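Organización logística de un desfile de comunidades: informe de proyecto

Autores: Severyn Savchuk y Stefaniia Zhuravel
Fecha de entrega: 27/6/20

1. Objeto

El informe analiza el orden de salida y los tiempos de paso del desfile de comunidades del barrio de Trummont, con 38 delegaciones inscritas y 2.000 participantes. 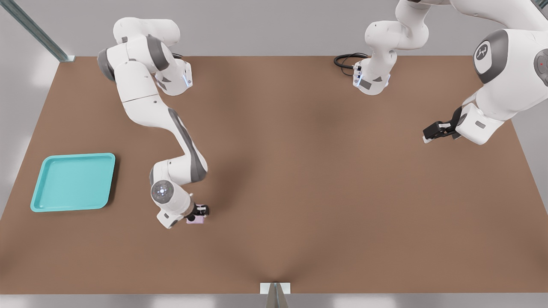
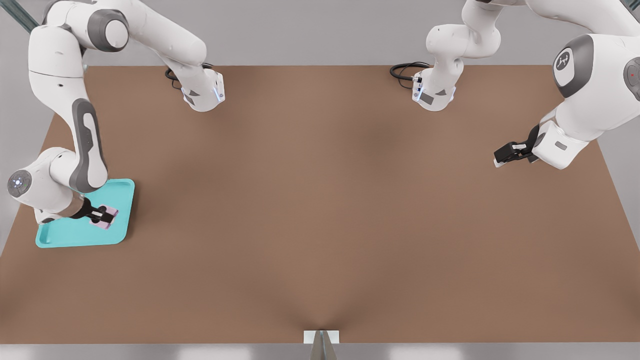 2. Datos de partida

El recorrido mide 3.000 metros, entre la plaza Fiketti y el jardín Hoàng. La calle Potent, de un solo carril, limita el ancho de formación a cuatro personas. Las inscripciones se cerraron en enero.

3. Método

Se asignó a cada delegación un tramo de salida según su número de integrantes. Las dos mayores, de 200 personas cada una, se situaron en extremos opuestos de la columna. Los grupos con música se separaron entre sí por tres delegaciones como mínimo.

4. Resultados

El punto crítico es el giro de entrada a la calle Potent, donde la columna pasa de seis a cuatro en fondo. Se propone formar a cuatro desde la salida y trasladar la tribuna al jardín Hoàng. Queda pendiente el cálculo del desalojo de la plaza.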